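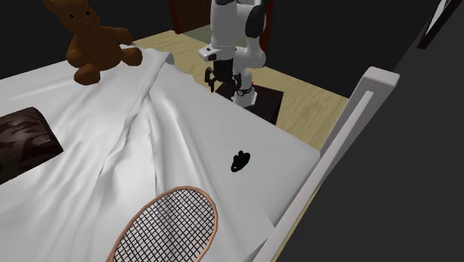 3.2 仿真床面场景的摆放与调试

好，机械臂模型导进来了，接下来把床边这个单元调到能用。我是 Wenjie Yin，Hutovmont 那边的几套场景都是我配的，下面的顺序是我自己踩坑踩出来的，你照着走就行，熟了以后再改成自己的习惯！

1. 先把底座定住。机械臂立在床远侧的深色台座上，台座要设成固定刚体，别图省事挂在地板下面当子物体。我头一回就是这么干的，一按运行，整条臂慢慢往地板里沉……

2. 让夹爪停在待机位：两指张开，朝下，位置在床沿外侧。这个姿态存成 home，以后每次复位都回这里。

注意：待机位别设到床面正上方。床单的褶皱有高有低，复位走得快的时候，指尖很容易蹭到布。

3. 加载床单。布料网格我用 4,000 个顶点，再密的话我这台机器就开始喘了。加载完先空跑 162 步，等布自己落稳，再放别的东西。褶子多一点没关系，我还挺喜欢它皱巴巴的样子（抹得太平，抓取反而练不出什么来）。

4. 放物件。玩具熊坐在远侧，靠垫放左边，球拍搁在近处，那个黑色小东西单独留在右边比较平的地方。每放一件就暂停看一眼，有没有陷进布里。熊最爱出毛病，腿一陷进去，整只就会弹起来，我见过它直接飞出门框的，哈哈。碰到这种情况，把它往上提一点点，重新落一遍。

5. 检查碰撞体。球拍的网线不要做成实心面片，按线来建，不然夹爪下去会像撞到一块板子。黑色小物件用凸包就够了，它颜色太深，在渲染画面里很难看清细节，所以请打开碰撞体线框来核对，别光凭眼睛。

6. 试走一次。从 home 出发，移到小物件上方，停住，再原路退回。速度先用最低一档。Elango Namboodiri 习惯直接上全速，我劝你别学他。

小心：如果手腕在床沿附近突然翻转，马上停止运行，不要等它自己走完。多半是逆解跳到了另一组解，回去把第 2 步的关节角重新存一遍，再试。

7. 都顺了就存档。文件名写上随机种子，比如我常用的 1931，以后要复现同一堆褶子全靠它。存完关掉程序，重新打开，再跑一次第 6 步，两次轨迹对得上才算装好。

补充一句：门外那一小块地面和墙上的画框都不参与碰撞计算，保持默认就行。要是你发现帧率掉得厉害，先查一查是不是谁顺手把画框的碰撞打开了，关掉再看。还慢的话，就把布料的求解迭代降到 2，布会软一点，调位置的时候够用，正式采数据之前记得改回来。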